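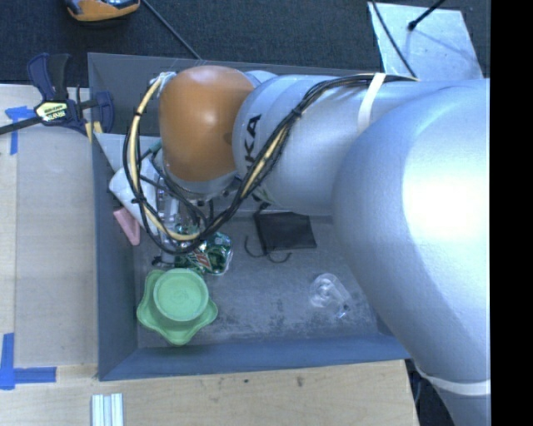

キマロ株式会社は、家庭、事業所、公共施設から出る雑多な小物をお預かりし、品目ごとに仕分けて、再使用、再資源化、返却または処分の各経路へお渡しする会社です。当社が扱うのは、大型の家具や家電ではなく、引き出しの奥や棚の隅、移転後の部屋に残された、名称のつけにくい品々です。灰色の角形の箱に入った、しわの寄った光沢のある緑色のプラスチック製品や、桃色のくさび形の品のように、形も色も異なる小物が一つの箱に同居している状態を、当社では「混載」と呼んでおります。混載の箱を一点ずつ確かめ、行き先を定めることが、創業以来変わらない当社の本業です。

ごあいさつ

平素より当社の事業に格別のご理解を賜り、厚く御礼申し上げます。

当社は、デンドソープの貸倉庫の一室において、閉店した文具店の在庫整理をお引き受けしたことから始まりました。売り場の商品はすでに引き取り先が決まっておりましたが、事務机や作業台の中身は手つかずのまま残され、消しゴム、包装紙、空き容器、用途の分からない部品などが箱に詰められておりました。店主様からは「まとめて捨ててもらって構わない」とのお話でしたが、中を拝見すると、創業時の領収印や、お客様からお預かりしたままの万年筆が含まれておりました。箱の外側だけを見て行き先を決めてはならないという当社の原則は、このときの経験に基づいております。

現在は、デンドソープの本社作業場に加え、ミヴコムに受入所を設け、17名の職員が業務に従事しております。規模の大きな会社ではございませんが、お預かりした箱の一つひとつについて、受入から引渡しまでの経過をご説明できる体制を維持してまいります。

代表取締役　フェリスタ・ムリ

事業内容

一　混載小物の仕分け
ご家庭の片付け、事務所の移転、店舗の閉鎖等に伴って生じた小物類を箱単位でお預かりし、素材、状態、用途に応じて区分いたします。箱の中身を事前に整理していただく必要はございません。ただし、後述のお預かりできない品目が混入していないことを、搬入前にご確認願います。

二　再使用品の取次ぎ
そのままお使いいただける文具、玩具、台所用品等は、清掃と点検を行ったうえで、受入先の団体および小売店へ取り次ぎます。取次ぎにあたっては、お預け主様の同意を書面で確認しております。お名前の書かれた品は、記名を消去できる場合に限り対象といたします。

三　再資源化に向けた前処理
容器および包材は、外見のみでは素材を判断できないものが多くあります。つぶれた容器は表示が折り目に隠れていることがあり、袋と容器の見分けがつきにくい場合もございます。当社では形を広げて表示を確かめ、表示のないものは別区分として保管したうえで、再資源化事業者の受入基準と照合しております。

四　保管品台帳の作成
学校、集会所、診療所等に長年保管されてきた備品について、品目、数量、保管場所を記した台帳を作成いたします。昨年度は、グラルティメンの公民館からお預かりした3326点について台帳を作成し、このうち2767点を館内での継続使用に回していただきました。残る品目は、館のご担当者様と協議のうえ、順次引渡しを進めております。

仕分けの方針

当社の作業場では、角形の箱を基本の容器として使用しております。縁の立った箱は小さな品がこぼれにくく、底に残ったものも確認しやすいためです。一つの箱に入れる品数は、重なりの下に隠れる品が少なくなるよう抑えております。満杯の箱が搬入された場合は、複数の箱に分けてから作業を開始いたします。

品物を取り上げる順序にも決まりを設けております。まず、割れるおそれのあるもの、先のとがったものを移します。次に、上に載っている軽い包材を取り除き、壁際に立てかかった品、底に沈んだ品へと進みます。やわらかい包材は、内側に別の品が入り込んでいることがあるため、開いて中を確かめるまでは区分を確定いたしません。

用途の分からない品は「保留」の箱に移します。玩具の一部と思われる小片、何かの台座に見える樹脂の塊、対になる相手を失ったふたなど、保留の箱には毎週さまざまな品が集まります。保留品は二名の職員が別々に確認し、それでも判断のつかない場合は、お預け主様に写真をお送りして照会いたします。ご家族にとって意味のある品であったとのご返事をいただくことも少なくありません。

作業責任者より

作業場の責任者を務めますキムタイ・ラシディと申します。入社前は製本所に勤務し、断裁後の紙の整理を担当しておりました。

小物の仕分けには、速さを求められる場面もございます。移転の期日が迫っている事務所では、一日に約100箱をお受けすることもありました。そのような日であっても、箱の底を確認する手順を省くことはいたしません。底には、紙くずに紛れた鍵や印鑑、子どもの歯を収めた小箱などが残っております。

新しく加わった職員には、最初の一か月、区分の判断を任せず、取り出した品の名前を声に出して記録係へ伝える役を受け持ってもらいます。「緑のもの」「丸いもの」としか呼べなかった品を、素材や用途で呼べるようになるまでには相応の時間を要します。呼び名が定まらないまま箱を移しますと、後の工程で必ず手戻りが生じます。作業場の壁には、過去に呼び名が分かれた品の一覧を掲げており、九月の棚卸しの際に全員で見直しております。

ご利用の流れ

お電話または書面にてお申し込みください。箱の数、おおよその中身、ご希望の引渡し期日をうかがい、見積書をお送りいたします。
ご契約後、当社より角形の箱をお届けします。お手持ちの段ボール箱をそのままお使いいただくことも可能です。
搬入は、ミヴコム受入所へのお持ち込み、または当社車両による引取りのいずれかをお選びいただけます。受入所の受付時間は午前九時から午後四時までです。
仕分けの完了後、区分ごとの品数と引渡し先を記した報告書をお渡しいたします。返却をご希望の品は、報告書に同封の用紙にてお知らせください。返却品は報告書の発行後一か月間保管いたします。

お預かりできない品目

医薬品、注射針その他の医療廃棄物、火薬類、引火性の液体、生鮮食品、動植物はお預かりできません。電池を内蔵した品は、電池を外したうえで別の袋に入れてお持ちください。飲み残しのある容器は、中身を空けてすすいでからお入れ願います。現金、有価証券、貴金属が見つかった場合は、直ちに作業を止め、お預け主様へご連絡いたします。

見学および講習

デンドソープ本社作業場では、学校および地域団体の皆様を対象に、仕分け作業の見学と講習を受け付けております。講習では、身近な小物を入れた箱を用い、素材表示の読み方、やわらかい包材と硬い容器の分け方、保留品の扱いを実際に体験していただきます。作業用の手袋は当社でご用意いたします。履物は、かかとの覆われたものをご着用ください。

講習の内容は、ご参加の皆様の年齢に合わせて調整いたします。低学年の児童を対象とする場合は、割れ物および先のとがった品を教材から除いております。学校での出張講習をご希望の際は、机を寄せて使用できる教室をご準備ください。

会社概要

商号　キマロ株式会社
代表者　代表取締役　フェリスタ・ムリ
作業責任者　キムタイ・ラシディ
本社作業場　デンドソープ
受入所　ミヴコム
職員数　17名
事業内容　混載小物の仕分け、再使用品の取次ぎ、再資源化の前処理、保管品台帳の作成、見学および講習の実施

お問い合わせは、本社作業場の受付窓口にて承ります。お預け済みの箱に関するご照会の際は、受入時にお渡しした控えの番号をお知らせください。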